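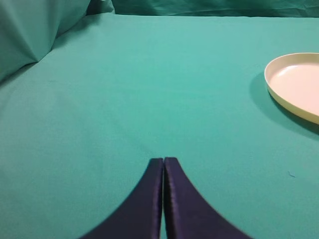
**Questions I keep getting about the sewing afternoons**

I've been running these for a while now and my inbox fills up with the same handful of questions every summer, so I've put the answers in one place. Last tidied up on 30th July.

### Where do you meet?

Upstairs at the old reading room in Cludcombe. The door sticks, so give it a proper shove. If you're coming from Rultton, the bus stops right outside, but do check the times before you set off as the last one back is earlier than you'd think (I've been caught out by that one myself!).

### Do I need to know how to sew?

Nope! If you can thread a needle you're ahead of where I was when I started. Most people begin with a cushion cover or a plain tote bag and go from there. I'll sit with you for the first bit and then leave you to it, unless you shout.

### Should I bring my own machine?

Bring it if you like it and can face the stairs. Otherwise there are 2 you can borrow, and we take turns. Please email me first if you want one, so I can work out who's on what.

### What fabric should I buy for a first project?

Plain woven cotton, medium weight. It stays where you put it, it presses nicely and it forgives a bit of unpicking. I'd keep well away from satin and anything stretchy until you've got a couple of things finished. Old duvet covers are brilliant for practice, and charity shops nearly always have a stack of them.

### Do I really have to wash it first?

Yes, sorry. I skipped it once on a summer skirt and ended up with something that would fit my niece. Wash it the way you'll wash the finished thing, dry it, iron it, then cut.

### My pattern says 45 inch fabric and mine is wider. Does that matter?

Wider is fine, you'll just have some left over. Narrower is where it gets fiddly, and you may need extra length. Lay all your pieces out before you cut anything, and watch the grain arrows – they're the long straight ones, and they should run alongside the selvedge.

### Why does my thread keep bunching up underneath?

Nine times out of ten the top thread has missed a bit on its way down. Lift the foot, take the thread right out and start again from the spool. If that doesn't sort it, change the needle. When did you last change the needle? Quite.

### What does it cost?

It's 50p towards tea and biscuits, in the tin by the kettle. Pins, chalk and the ironing board are there for everyone to use.

### Can I bring children?

Older ones who fancy having a go, yes please. Little ones are trickier with hot irons and pins everywhere, so drop me a line and we'll have a chat.

### Are you still doing the Witau bag pattern?

I am! Paper copies are in the blue folder, and there's a version with longer handles now too. Take one home and trace it, but please put the original back.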